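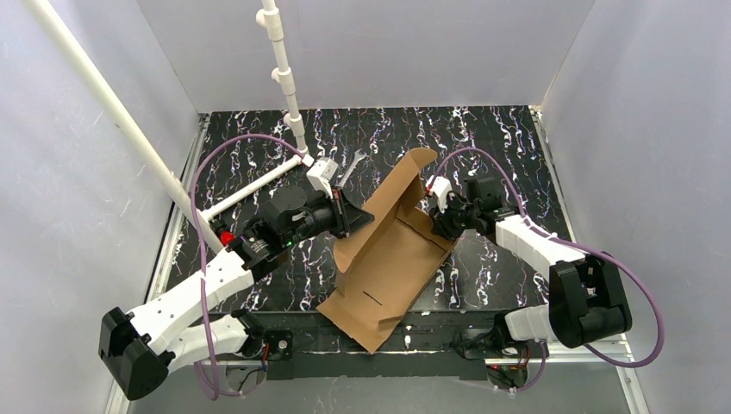
Storage tips I tried so you don't have to buy the bins

Every spring the same advice comes around. Empty the closet, buy a matched set of containers, label the lot, feel better. I have done this three times in the same apartment and the only thing that reliably changed was my bank balance. So in April I went back through the tips I'd saved over the years, plus a few that readers sent in, and tried them for long enough to get annoyed with them. Some held up. Most are oversold.

Vacuum bags for winter bedding

They do shrink a comforter. What the ads leave out is that many of them let air back in. I sealed two comforters in the same brand of bag, and one was still flat as a board after a month while the other had puffed up enough to push the closet door open. Wipe the zipper track with a dry cloth before closing it, run the slider back and forth twice, and don't fill past the line. Even then I'd keep down out of them. My down comforter took days to recover and I'm not convinced it ever got all the way back. A plain cotton duvet cover, stuffed and tied at the neck, costs nothing and breathes.

Cedar blocks

I wanted these to work. The smell fades fast, and sanding them to bring it back is a chore you will do once. As far as I can tell, what keeps moths out of sweaters is putting the sweaters away clean and in something that closes tight. If you like the smell, buy the blocks for that.

Silica gel packets

Saving the little packets out of shoe boxes is popular, and I did it for years. By the time you get one it may have soaked up most of what it's going to soak up. Fresh ones in a small, tight tin with seeds or camera batteries make sense to me. Tossing a few old ones in a basement tote does not. Keep them away from kids and pets.

Cardboard or plastic

The experts on the home shows are dead set against cardboard, and they usually seem to have a plastic bin to sell you. For a damp basement they have a point. Cardboard on a concrete floor will wick up moisture, and I've lost a box of cookbooks that way. But for a dry closet shelf it's fine, and it folds down when you're finished with it, something I can't say for the 24 plastic totes I once helped my neighbor Duygu Aydoğan haul to the curb.

A few things I'd stand by:

Don't reuse a box that has gone soft at the corners. Press on one with your thumb, and if it gives, put it in the recycling.

Tape along the seam and then a hand's width down each side. Folding the four flaps over and under each other looks clever and lets go as soon as the box is heavy.

Keep books to small boxes. I stop at 30 pounds, and my back would like me to stop sooner.

Store flattened boxes on edge, between a wall and something heavy. Lying flat they turn into a shelf for other junk.

Grocery store produce boxes are sturdy, but look them over for bugs and old food before they come inside.

Labels

Somebody always recommends a numbered system with a master list. Volker Nolte wrote in to say that his runs to 756 entries in a spreadsheet and he can find any item in his garage in seconds. I believe him. I also believe he is the kind of person who could have found it without the spreadsheet. My own list was out of date within two weeks, and a wrong list is worse than none.

What I do now is write on two sides of the box in fat marker, never on the top, where the next box will cover it. I write what's in it and the room it goes to. "Misc" is banned. If I can't say what's in a box I take it as a sign that I should be getting rid of it.

Color-coded tape is a nice idea if you live alone and have a good memory for what you decided green meant.

The one-year rule

If you haven't used it in a year, out it goes. I followed this strictly once and ended up buying a second roasting pan, a second set of jumper cables and a tent. Plenty of useful things sit for a long time between uses. My version is to ask what it would cost to replace and how fast I'd need it. The fondue set went. The jumper cables live in the trunk.

The 15-minute tidy

Set a timer, work until it rings, stop. I expected to hate this one and I don't, though I think the people who push it as a cure for a messy house are kidding themselves. It's enough for one drawer. It is nowhere near enough for a garage, and if you pull everything out of a garage and then stop when the bell goes, you've just made tomorrow worse. Pick something with edges: a drawer, a shelf, the space under the sink.

Drawer dividers

Measure the inside of the drawer, including the height, before you spend a cent. I bought an expanding bamboo one that was a hair too tall and it caught on the frame every time. Cut-down cereal boxes did the same job for socks and have lasted since last fall – ugly, but it's a sock drawer.

Baking soda in everything

An open box at the back of a musty cabinet is the tip I see most. I tried it in two cabinets and left a third alone with the door propped open. The open door won. Find out why the cabinet smells first. Mine had a slow drip behind it, and no amount of baking soda was going to fix a pipe fitting.

Still on my list to try: hanging extension cords by a loop of old bicycle tube, which Alper Gezer swears by, and rolling tablecloths around wrapping paper tubes so they don't crease. I have my doubts about the second. I only own one tablecloth and I've never minded the creases.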